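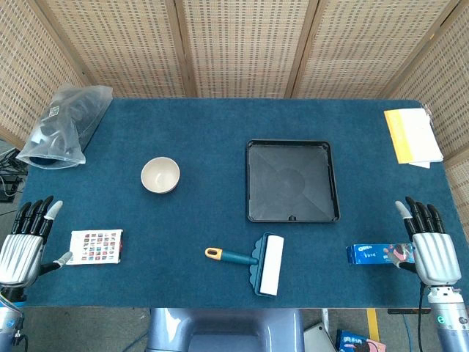

Shahzad says we should stop changing the task every week and just train on one thing till it's good. Fair. He's been saying it since the first club night back and we've all been ignoring him.

So – one task. Tidy the table. Things go on the felt, robot has to get them where they belong, two hands, no help from us. Still arguing over whether the lint roller stays in the set. I say yes, the handle's a nightmare and that's the point. Shahzad wants the Oreos in every run, nice easy box shape, good for confidence (ours mostly).

Target is 3000 demos before the Lorkari heats. We're on 2289. Was 2000 when we came back in January so it's moving, just slowly, and 695 of those are from the old layout so might have to be binned. Not thinking about that tonight.

Other bits:

- thumb calibration on the left hand, needs redoing before anyone records
- whoever has the Skurklow login please send it to me, I've asked twice
- zip bag – grasp from the side or the top? pick one and write it down, half the runs do it one way and half teh other
- entry form for Lorkari, still needs a team name. Clutus is winning. I dont love it

Back in on Thursday, door's open from six. Bring a charger.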